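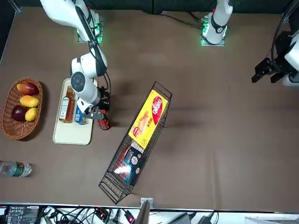
Visit notes — Canach, tray packing

posted February, by the site editor

Typing this on the train so excuse the state of it. Tuesday, early start, coffee from a machine, visitor badge that wouldn't stick to my coat.

Tistinitz runs the packing for welcome trays and snack baskets at Canach. Hotels, conference places, a couple of hospitals. Drinks on a tray, snacks in a wire basket, fruit in a wicker one, then everything goes in a crate and out to the van. The place does 2,651 sets in a normal week. Was 2,925 the week of the trade fair and people were still talking about it at lunch, not fondly.

First stop was the two-arm bench, what I mostly came for. Brown cloth on the table, one white arm each side, green lights on the bases. Smaller than I thought it would be. A bottle and a blue can on a cream tray, mangoes and an apple in the wicker basket, snack packs in the mesh one. All ordinary stuff, that's the point of it — they train on the same mix that goes out the door. Cables everywhere along the near side. I was told twice not to lean there.

The cloth is new since the fall. Before that it was bare table and the cans made such a racket that the people at the next bench asked for it to be moved. Now it stays where it is.

Speed. Slow! A person on the manual line does a tray in 17 seconds, and they have that number up on the wall, which I would hate. The arms take a good deal longer and the lead on that bench didn't pretend otherwise. Their plan is nights. Arms build the plain sets overnight, the morning crew comes in to finished trays and does the odd ones, the special requests, anything with flowers or a handwritten card.

So what changes for the crew. I asked everybody who would stand still.

The 5 a.m. start goes, or nearly. Two people told me that before I'd even finished the question. One of them has done it nine years and wants to take her kid to school. Other one is less happy — the early hours carry a bonus and he's not sure what replaces it. Management says the rate is protected until summer. After that "we're in talks." I wrote that down as said.

Wrists. The manual line is hard on the hands, mostly lifting bottles out of deep crates and turning them label out. There is a rotation now, an hour on bottles then an hour on fruit, and it came in with the robot project but has nothing to do with robots really. Somebody finally watched the line for a week. Most popular change of the lot from what I heard.

New job: bench minder. You watch the arms, clear up when something tips over, log what went wrong on a tablet. Four people trained so far, all from the packing line, none hired from outside. Training was two weeks and the first one was mostly software, which got complaints. One minder said its boring until it isn't and then you have to be quick. She also said she gets asked her opinion now, what to try next, where the basket should sit. She liked that a lot.

Log software is from Urent. Didn't see much of it, the tablet was charging. The minders want bigger buttons so they can use it with gloves on. Request went in before Christmas.

Things I forgot to ask — what happens to the temp staff at peak. They took on a big bunch for the fair week. Will email.

Then the fruit store, cold, very nice smell. Supplier is called Sầm and they send fruit in mixed sizes, which the packers don't mind at all and the bench people do. There's a discusion going on about paying extra for graded fruit. The packers think that's money that should go on a better break room. Having seen the break room I agree with the packers. One microwave.

Lunch was good though. Lentils.

Afternoon was a sit-down with slides, I'll spare you. The one figure worth having is 670, that's the sets per week they want off the arms by the end of the year. Less than I expected and I trust it more for that. No layoffs planned, it says on the slide, and the shop rep in the room nodded, but wants it on paper with a date.

Left at 3:30, missed the bus, walked. Ask first if you're going, they do visits twice a month and the parking is terible.

Recent posts
Cold store open evening, short report
Who gets the early shift? Readers' replies
Two days at the packaging fair
Gloves, again
Notes from a bakery line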